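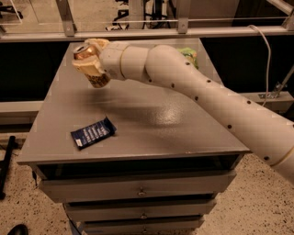

The Sani Work Cell Package from Tavell is intended for institutions planning their first purchase of a single-arm handling station. The package includes one arm with gripper, the controller, the mounting hardware and a one-year service agreement. Furniture is quoted separately. Many buyers already own a suitable surface, and a metal drawer cabinet with a wide, flat top and a raised lip, as used for the can handling shown, may be retained if it passes the site review. Buyers should allow clearance above the work surface for the elbow of the arm as well as for the gripper.

Ordering information
Catalog number: Sani 734
Lead time: 15 weeks from receipt of purchase order
Site review: 2 visits, included in the package price
Supplier of record: Tavell
Installation and service: Nandska

Planning and budget
Quotations are valid through the end of the buyer's current budget quarter. Spare finger pads, additional cabling and operator training are separate line items and should be entered as such on the request form. Institutions funding the purchase over two budget years may order the controller first and the arm second; the service agreement begins when the arm is accepted.

Requests for installation at the Dradgate campus before November must include a floor plan showing power outlets and walkways.

Page updated 2/27/25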